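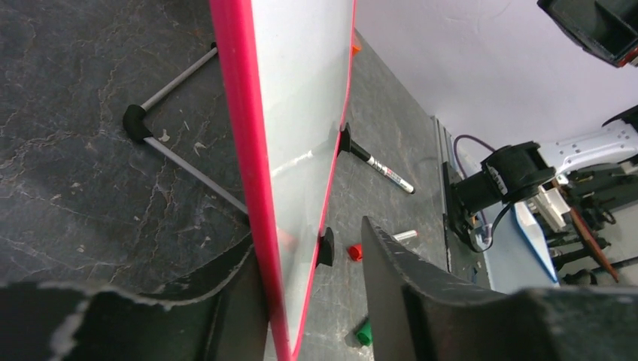 News > Community > Shared Workshop

Undley workshop pair open up two-arm table build to visitors

Saturday — by Kumaresan Kandasamy

UNDLEY — Hulura, the shared workshop on Clirach Lane, will run its first open bench for the Rebelo build this Saturday, 10 a.m. to 1 p.m. Free, no booking. Park in back.

Rebelo is a home-built robot setup put together by members Jhair Villanueva and Kumaresan Kandasamy over 28 weeks of evenings. Total spend so far, $1,865. Most of that went on motors. The current task is tidying a desk — a small whiteboard on its stand, dry-erase markers, the caps that go with them. Caps are the hard part.

"A cap rolls, the gripper comes down where it used to be," said Villanueva. "We've logged 675 tries on caps alone. Getting better. Slow, but better."

Gripper fingers are black, with a camera looking down past them so the arm gets a close veiw of whatever it's reaching for. Wiring is still being rerouted, expect some of it loose on the day.

Visitors can drive an arm by hand, ask about parts, and take home the parts list. A printed build guide will be on the desk, 125 copies, first come. Kids welcome with an adult, long hair tied back please.

The pair are also looking for someone who knows cable managment, and for a second-hand bench power supply.

Contact: Kumaresan Kandasamy at the Hulura front desk, evenings after 6 p.m.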